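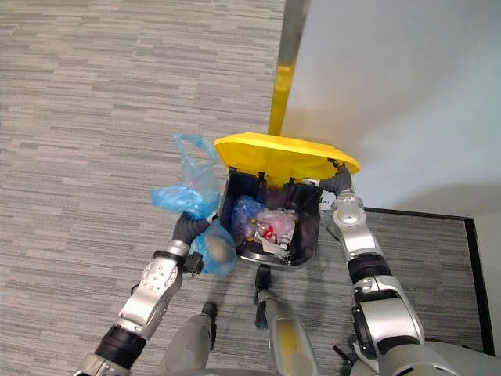
Yellow lid bin, bags inside

Stevo
Original poster

Month three of trying to get our building to sort its trash properly and I am hooked!! Forty-six apartments, one trash room, and until April every single thing went down the same chute. Now we have color-coded lids (yellow for plastics and packaging) and I find myself checking them on my way out to work like other people check the weather.

My big question for you all is plastic bags. Our hauler says film and bags don't belong in the yellow bin, but half the households bag up their recycling and drop the whole knot in. Do you allow bags? Ban them? Fish them out? I'd love to hear how other buildings do it.

Flolano
Ooh, welcome to the club! We banned bags completely and it worked great for us. The trick was giving every apartment a small tote with handles. You carry it down, tip it out, carry it home. We're a small place, though, 2 stairwells and that's it, so I could knock on doors and hand them out myself with a plate of lemon bars. People will do a lot for a lemon bar.

Chuensuk
Going to disagree with the ban. My mother is 81 and lives on the fourth floor with no elevator, and a bag she can hang on her wrist is the only way she gets anything downstairs. If you ban bags she'll put it all in the regular trash and so will plenty of others. Clear bags are the compromise. You can see what's in them and the sorters at our plant tear them open anyway.

Flolano
Your plant does! Ours sends the whole bag to landfill, clear or not. I went on the open house tour in July and watched it happen. (Go on the tour if your town has one, it's SO good, they let you stand right over the conveyor.)

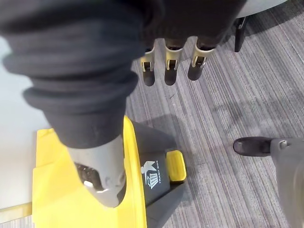 Stevo
OK so the first thing to do is call the plant and ask. I've been going by the flyer, and the flyer is from before they changed contractors. Chuensuk, good point about the stairs, we have a few people in the same spot and I hadn't thought about them at all.

Also, can we talk about lids? I love ours. Before the colors went in I was pulling pizza boxes out of everything, and now it's a box or two a week.

Nivik
Lids, yes! Color does more than any sign. I printed 100 stickers with little drawings of yogurt cups and the only person who ever mentioned them was a six-year-old. She's our best sorter now.

On bags I'm with Chuensuk, mostly. Our complex is huge, about 1,000 people, and you can't bring lemon bars to all of them.

Flolano
Not with that attitude!

Chuensuk
Stevo, if you do go bag-free, leave a hook and a bag-only bin next to the yellow one. Mom would use that. She could empty her bag right there and drop it in the other bin, no tote to haul back up.

Stevo
I love that. There's a spot by the door where the old paint cans used to be. Calling the plant tomorrow at lunch, will post what they say.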